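Load-in with an in-ear rig: split before or after the desk?

carix_lowend
11 May 2025
We're a four-piece and have just bought a Seixas rack mixer for in-ears. At our April gig at the Amance the house engineer refused to take feeds from our splitter and patched us from his monitor outputs instead. The mixes were unusable by song 2. Is a passive split acceptable, or do we need transformers?

rurnari
Transformer isolated on every channel you share with the house. A passive Y split works until the two desks are on different supplies, then you get hum and the usual argument over who provides phantom power.

patchbay51
Disagree. I've done 100 shows on a plain parallel split with no hum. Keep the tails short, let the house supply phantom, and turn yours off at the rack. Transformers cost money and the cheap ones saturate on kick.
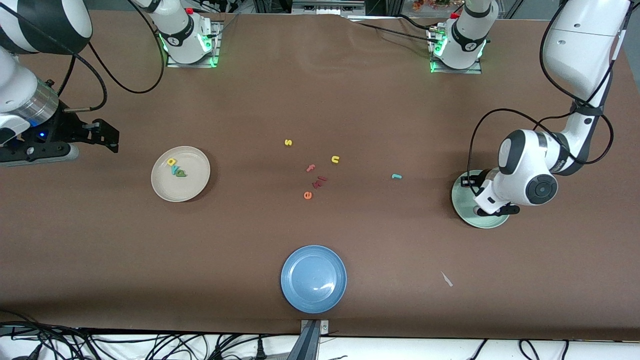 The thing that does go wrong is labelling. Number both ends of every tail, in the order of your input list, and send that list to the venue before you travel. Most engineers who refuse a split are refusing an unlabelled loom.

rurnari
Cheap ones saturate, yes. Decent ones don't at stage levels. Your 100 shows were presumably on one distro.

patchbay51
Mostly, yes -- and so are most small venues.

carix_lowend
Same distro at the Amance as far as I know. The loom wasn't labelled. We have 16 channels, but only vocals and kick really need to go to both desks.

rurnari
Then isolate those and leave the rest parallel. Put a ground lift on each isolated output and leave it closed unless you hear a problem.

carix_lowend
Will do that and print the input list.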